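Stacking cubes with a toddler

I got the idea for this game from my neighbor Jolán Vincze, who ran a playgroup out of her living room for years. You need a flat white surface and a few plain cubes in strong colors. I picked mine out of a tub of 300 Potbridge blocks (way too many, put most of them in a closet!).

Start with red and green. Set them next to each other with a gap between, name the colors, then put green on top of red. Line up the sides before you let go – a crooked start makes for a wobbly tower. Keep blue nearby for later.

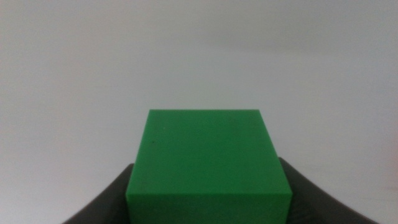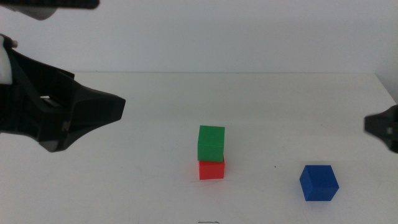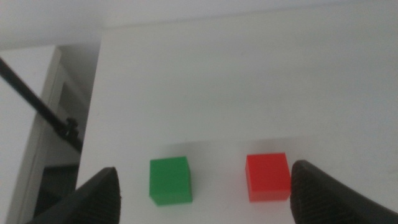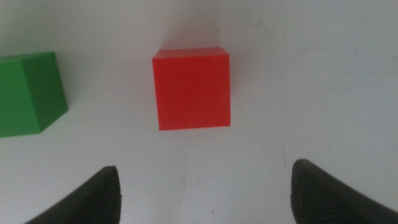
Plain cubes, with green and red doing most of the work.

Once two is easy, hand over the blue one and see where it ends up. My son spent most of December putting it on his head, so don't expect much of a plan. We play for some 60 seconds at a stretch, take a break, and go again if he's still in the mood. When he's really into it I let him pick the bottom color, and then we do the whole thing over (and over, and over).

What size cubes work best for small hands?
Go for ones your child can pick up with one hand but can't fit in their mouth. If you're between two sizes, buy the bigger one.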